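Brerkville Law Students' Forum
Board: First Year and Pre-Law > Study and Survival
Thread: Mooting in first year – do it or wait?

gulizar_k
Posted 16th May, 8:12 pm

Hi all! First year here, just finished my second torts assignment and feeling about as human as I'm going to this semester. The junior moot sign-up sheet has gone up and I really, really want to put my name down, but my tutor said most people wait until second year when they've done contract properly. The problem this year is a negligence one (a pure economic loss thing with a surveyor in it) so I'd at least know the area.

Has anyone done it in first year? How much time did it eat? And does it matter that I have never spoken in front of more than my netball team?

Gülizar

tortfeasor_tim
Posted 8:31 pm

DO IT. I did junior moot in first year and it was the best thing I did in the whole degree so far. I was dreadful! I called the judge "Your Majesty" in the prelim round and she just smiled and asked me to go on to my second submission. You learn more about how to read a case in those few weeks than in a whole semester of highlighting, since you know someone is going to ask you what paragraph it's in.

Eleni K
Posted 8:50 pm

I'll be the wet blanket. I coached two junior teams last year and the first years on them both had a rough time with their other subjects. The written submissions were due the same week as the property essay and one of them ended up asking for an extension on everything. It's a great competition and I love it to bits, but it'll still be there next year, and you'd get a lot more out of it once you know what consideration is.

If you do go ahead, please pick your partner carefully. Pick someone who answers messages.

gulizar_k
Posted 8:58 pm

Thanks both! Eleni, how long were the written submissions? The sheet just says "see rules" and the rules link goes to the old site.

Eleni K
Posted 9:06 pm

3,000 words per team, footnotes not counted unless there's argument hiding in them (and they do check). You split it down the middle, senior and junior counsel. Then the oral rounds, where each of you gets a set time with questions included. People always forget the "questions included" bit and plan a speech that fills the lot.

Orathai_Y
Posted 9:40 pm

I disagree with Eleni, with love. The property essay is the same week every year, so waiting a year doesn't fix that, it just means you have evidence on top. First year is when the marks count least for most people's plans. I'd rather be bad at it then.

What I'd say to anyone starting is read the moot problem as if it were a problem question. Same skills! Who is suing whom, what for, what are the two or three facts the author has gone out of their way to mention. Our problem had a line about the client having "skimmed" the report and we didn't notice it until the night before. The whole contributory negligence argument was sitting in that one word.

tortfeasor_tim
Posted 9:47 pm

Oh the "skimmed" problem!! We had that one too. My partner built an entire ground of appeal on it and we lost anyway, but what a ground.

Eleni K
Posted 9:55 pm

Orathai, marks do count in first year if you want to transfer or if you're on a scholarship with an average attached to it. I'm not saying never. Gülizar, are you on one of those?

gulizar_k
Posted 10:03 pm

No scholarship, and not transferring. I do work Saturdays though, at a garden centre out in Plestoden, so the weekends are half gone. Is that a dealbreaker?

Kanyarat T
Posted 10:22 pm

Not at all. I worked two nights a week all the way through mine. What saved us was having a fixed time. We met in the law library straight after the torts lecture, every week, and did nothing else in that hour. Phones in the bag. If you leave it at "we'll catch up on the weekend" you'll be writing submissions on the bus.

Also, read the authorities in full. I know that sounds like something off a poster. But the judge in our second round asked me what the dissent had said about vulnerability and I'd read the dissent that morning over my toast, and I have never been so happy in my life. I was practically bouncing at the lectern.

yupin.c
Posted 10:41 pm

I judge prelims now and then (I'm a couple of years out, working at a small firm in Navmont), so here's the view from the bench, for whatever it's worth.

We know who the first years are and we're rooting for you. I promise! What I'm looking for is whether you can stop when I ask you something, answer it, and find your way back. I'm much less bothered by whether you've got the law perfectly right. The ones who go badly are nearly always reading from a script. They lift their head up for the question, say "I'll be coming to that, Your Honour", and then never come to it.

Practical things I'd tell my younger self:

Start with a yes or a no. "Yes, Your Honour, and the reason is..." You can be nuanced after that.

Write your submissions on one page in big print, as headings, with the paragraph references beside them. Leave the full version at home if you can't be trusted not to read it.

Have a two-minute version of your argument ready, for when the judge has used up all your time being difficult.

Know the facts cold. It's the cheapest way to look prepared and hardly anyone does it.
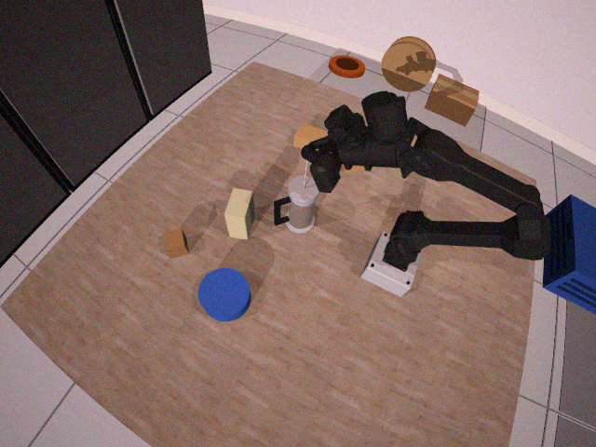
The other one is to practise with somebody who doesn't do law. My sister did mine at the kitchen table and kept asking "but why is that his fault?", and that was a better question than anything I got in the actual rounds. If you can explain reliance to someone who studies nursing, you can explain it to a judge.

On first year versus second year I'm with Orathai, but Eleni's right about the partner. A partner who goes quiet is worse than any clash with an essay.

Orathai_Y
Posted 10:52 pm

"I'll be coming to that" – I have said this. I never came to it. I'm sorry to whoever was judging.

Eleni K
Posted 11:05 pm

Happy to be outvoted! I'd still say have a look at your assessment calendar tonight, before you sign. Write down every due date next to the moot dates. If there's a week with three things in it, talk to your partner about that week now. My two last year only did that once it was too late, and I should have made them do it, so that's partly on me.

One thing I don't agree with is leaving the full version at home. Some people settle down a lot just from knowing it's in the folder. Mine sat under the bundle all through the final and I didn't touch it once.

yupin.c
Posted 11:14 pm

Fair enough. In the folder, folder closed.

Kanyarat T
Posted 11:20 pm

Does anyone know if they're running the Chuensuk workshops again? They were the evening ones on how to answer questions from the bench, in the seminar room over the café. I went to both and they were brilliant, you got up and did five minutes and then got pulled apart very kindly.

tortfeasor_tim
Posted 11:26 pm

Pretty sure yes, but the email said sign-ups are capped at 11 a night so get in early. They filled up in a day last time.

gulizar_k
Posted the next day, 12:48 pm

Okay, I've signed up!!! My partner is a girl from my torts tutorial who replied to my message in under a minute, so I'm taking that as a good omen. We did the calendar thing over lunch (thank you Eleni) and there's one ugly week, where the submissions land three days before a legal research quiz. We're going to aim to have a full draft done the weekend before, with me writing on the Sunday.

We've also got the problem now and I've read it twice. There's a sentence about the surveyor having "mentioned in passing" that the back wall should be looked at again. That has to be one of Orathai's words, doesn't it?

Orathai_Y
Posted 1:15 pm

Oh that is absolutely one of those words. Which side are you?

gulizar_k
Posted 1:17 pm

Respondent! So we're for the surveyor. I'm junior counsel, so I've got the second ground, which is the damages one.

Orathai_Y
Posted 1:24 pm

Lovely. Then ask yourself who he mentioned it to, and whether that person was the one who ended up paying for the wall. I'll say no more because I might get asked to judge.

Eleni K
Posted 1:40 pm

Good on you, Gülizar. Respondent is the fun side too, you get to listen to the appellants first and change your opening line while they're talking. Leave a gap at the top of your page for that. And if you want someone to read over the draft for structure, message me once the written part has been submitted. I can't help with it before then, the rules are strict on outside help, but I can run you through oral practice after that date with as many nasty questions as you like.

gulizar_k
Posted 1:44 pm

Yes please to the nasty questions! I'll bring snacks.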